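Cellis open day, Eston
October 2023

We got there too early, of course. The gates at Cellis don't open until ten and we were parked up on Liston Road by half past nine with a flask and two biscuits each, watching people in fluorescent tabards tie balloons to the railings. By the time they let us in the queue went back past the bus stop, and it was nearly all families, plus a good number of people like me with no children in tow and no excuse at all.

For anyone who hasn't come across them, Cellis make building blocks. Long ones, short ones, half-length ones, wedges, and the big flat slabs they call pavements. I have had a box since I was small (the lid went years ago, the blocks are all still there bar one wedge) so I had been looking forward to this since the tickets went up in July. The open day happens every other year and I missed the last one with a bad back.

You start in the front hall, where they have put out old boxes and catalogues along one wall. I could have stayed there all morning! The very early boxes are quite plain, just the name and a line drawing of a tower, and then at some point the designers got hold of orange and never let go of it. There is a lovely thing called the Harbour Set with curved pieces for the quay, only made for a couple of years, and a glass case of blocks that people have sent back after decades of use. Teeth marks in several. One had been a doorstop in a chip shop.

From there a rope takes you through to the colour room, my favourite part of the day. The sample shelves run the whole length of it, every shade they have ever sold set out in rows with a little card for the year it came in and the year it went out. Blocks made in different years don't quite match, even when the colour has the same name, and on the shelves you can see it clearly: the greens get bluer as you walk along, and the yellow of the old sets has a warmth to it that the present one has lost. The reds are the most fun. There's a proper pillar-box red at one end, and then a long drift through rust and brick to the reddish-brown they sell today. I had always thought my set had faded. Not a bit of it, that's the colour it was when it left the building.

They let you take blocks down and handle them, and I was pleased about that, as so many places put everything behind a barrier. A card on the shelf tells you how the edges have changed too. Older blocks have a sharper corner. The newer ones are eased off a touch, and if you shut your eyes and run a thumb along them you can tell which is which. I got it right every time and was insufferable until lunch.

The next stop was the checking room. I hadn't expected much from it and ended up going round twice. The way it works is that finished blocks are looked over for chips, for length and for colour. Length is done with a simple gauge, a slot with a stop at each end, and there was one out for visitors to try. You drop the block in and it either sits flat or it doesn't. Children were queuing to have a go and then rejoining the queue. The ones that fail are put by and sold off as seconds (more on those below, I bought far too many).

After that comes the packing side, a big bright room with tall windows and a lot more going on than anywhere else. The big screen on the wall said 2,187 boxes had gone out the week before. It smells of new cardboard. The boxes come in flat, get folded up at the near end, and travel along the room being filled as they go. There is a right order for filling a box: slabs at the bottom, then the long blocks side by side, then short ones across, with wedges in the corners in pairs so they make up a square. I have been putting mine away wrong for my entire life. A packing bench was laid out so that visitors could try to fill a starter box of 50 blocks and get the lid to shut, and let me tell you it's hard. My first go had a bulge in the middle you could have balanced a marble on. Second go, lid down, flat as you like – and I'll admit I looked round to see whether anybody had noticed.

What I liked best in there was how ordinary the kit for holding blocks is. You'd think there would be some special tray for it. There are grey open-topped bins on light wooden tables, the insides worn from use, and the blocks lie in them at whatever angle they landed. We stopped for quite a while beside a bin with only a few in it, reddish-brown for the most part and one green, and it was a nice chance to see the two colours together in good light. I think they suit each other. My own set is all reds and yellows with no green in it, and I began doing sums in my head about the shop.
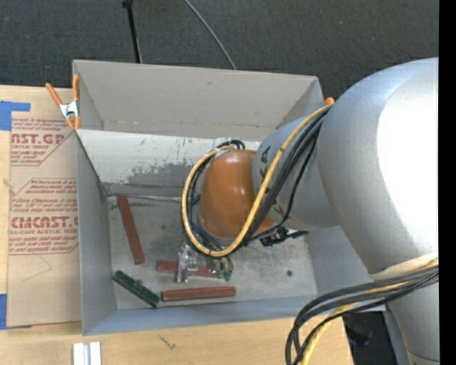

A voice behind us was not so keen, and said the green should never have been mixed in with the browns, that it had come in when the farm sets did and ought to have stayed with the farm sets. There was a bit of friendly back and forth about this. The argument ran that if you are building walls you want one colour, and a green block turning up in the middle of a wall looks like a mistake. I can see that, but I have always liked a stray colour. It gives you somewhere to put the window.

Lunch was in the Ristić, the canteen at the back of the site, named after the old mill that used to stand there. Soup and a roll for £4 and they weren't mean with the soup. You eat at long benches, with a tub of blocks in the middle of each table, so every table ends up building something. Ours made a bridge. The next table made a better bridge. We had cake.

In the afternoon there was a building session in the yard under a canopy, with a loose theme of "somewhere you'd like to live". The grown-ups were every bit as bad as the children about hoarding the long blocks. I saw a very good lighthouse, a block of flats with a proper staircase inside, and a snail. The marking was by dropping a counter in a jar and the snail walked it.

Then the shop. Seconds are sold by weight from big tubs and you fill a paper sack. Most of what's wrong with them I couldn't find even when I was looking for it, a tiny chip or a shade off. I got a sackful of mixed shorts, a handful of wedges to make up for my missing one, and, yes, some green. The new boxed sets were out too, at the usual prices, and there was a leaflet saying the curved Harbour pieces may be coming back as an add-on. No date given. I asked at the till and got a smile and nothing else.

Some practical bits if you're thinking of going next time:

Book early. The morning tickets went first and the afternoon is more crowded in the colour room.

Parking on Liston Road is free but fills up fast. Eston station is an eight minute walk, downhill on the way there.

It's level all the way round except for one step into the colour room, and they had a ramp down for it.

Take a strong bag. The paper sacks are fine until you try to carry one to the car, and I spent a good while on my hands and knees in the gutter collecting wedges.

Total time on site was just under five hours and I'd have happily done more. I have since emptied my old box on to the carpet and repacked it the proper way, slabs first, wedges in pairs. The green ones are in the top layer for now.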